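Section 4: Setting Up the Pesano Seed Drawer

Read this section through once before you plug anything in. You will need the drawer unit, the drip tray, the power lead and a pitcher of plain tap water. Allow one evening for the set-up and leave the drawer alone overnight.

4.1 Choosing a place

Put the drawer on a level surface away from direct sun. A kitchen counter or a basement shelf will do. Leave a hand's width of clear space behind the unit so the vent can draw air.

Caution: Do not stand the drawer on top of a refrigerator or a radiator. The thermostat reads the air underneath the unit and will switch the mat off too early.

4.2 Filling the trays

1. Slide both trays out until they click, then lift the front edge to free them.
2. Wipe the trays with a damp cloth. Do not use bleach.
3. Fill each cell with seed-starting mix to just below the rim. Tap the tray on the counter to settle the mix and top up any low cells.
4. Pour 2 cups of water into the drip tray. Wait until the surface of the mix turns dark before sowing.
5. Sow at the depth printed on your seed packet. Very fine seed, such as begonia or snapdragon, is pressed onto the surface and left uncovered.
6. Slide the trays back in with the notch facing you.

Note: Garden soil packs down in the small cells and holds too much water. If you have no seed-starting mix, wait until you do.

4.3 Setting the heat

1. Plug the power lead into the back of the unit, then into a grounded outlet.
2. Turn the dial to LOW for lettuce, onions and cabbage, or to HIGH for peppers, eggplant and tomatoes.
3. The lamp blinks while the mat is warming and stays lit when it reaches temperature. The first warm-up can take up to an hour.
4. Leave the lid on and both vents closed until you see the first sprouts.

If the lamp blinks quickly and does not stop, unplug the unit and see error 255 in Section 9.

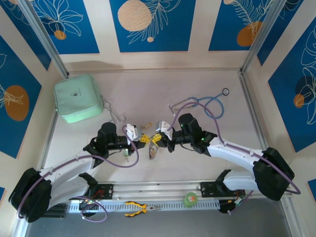 Collalton, July

Changes to this section since the last printing. The text was revised by Nele Pfeiffer and checked against current units by Somtochukwu Onyeka. Step 4 under "Filling the trays" used to call for three cups of water, which left the lower cells too wet. If you have the older booklet, please correct it by hand. The replacement drip tray is now part 448 and fits all drawers. The old part, 2743, is no longer stocked.

4.4 After sprouting

1. When half the cells show green, open both vents.
2. The next day, take off the lid and turn the dial to OFF.
3. Move the trays under a lamp or to a bright window. Turn them end for end each morning so the stems grow straight.
4. Water from below only. Empty any water still standing in the drip tray after an hour.

Note: Peppers are slow. Give them three weeks before you decide the seed is dead.

Caution: Always unplug the unit before lifting out the drip tray.

For storage between seasons, see Section 5.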